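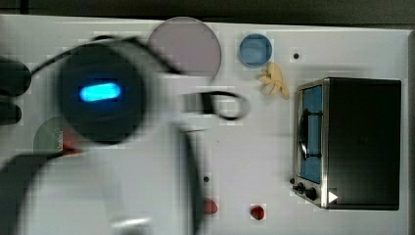 Fig. 1. A cable looped on a white tabletop.

Week 2: Walking the novel

Hi all, notes from the session, tidied up a bit (I talk faster than I write, sorry!). We're still on novels that stick to one small place, and this week it was Skultstead, the river suburb in The Plokcombe Ferry.

I asked you to read the first 90 pages and keep a map going as you went. Don't worry if yours is a mess. Mine has the chapel on both sides of the river, and I've read the book more times than I'd like to admit. The narrator says "over the water" whichever bank she's standing on, and I think we're meant to feel a bit seasick.

Things to look at again:

The walk to Skultelwood in chapter two. It takes 30 minutes on the way out and most of a night coming home. Who's telling us the time in each case?

Street names. Aquino Street gets its name in the opening line, then it's just "the street" until the fire. Mark every spot where the name comes back.

Weather, and the colour grey in particular (there's heaps of it).

Somebody asked whether a real suburb sits behind all this. Maybe, but I'd park that until May, when we get to the author's letters and can argue about it properly.

For next time, write roughly 600 words on one corner, shop or bridge in the book. Pick somewhere small! Bring your map too, coffee stains and all.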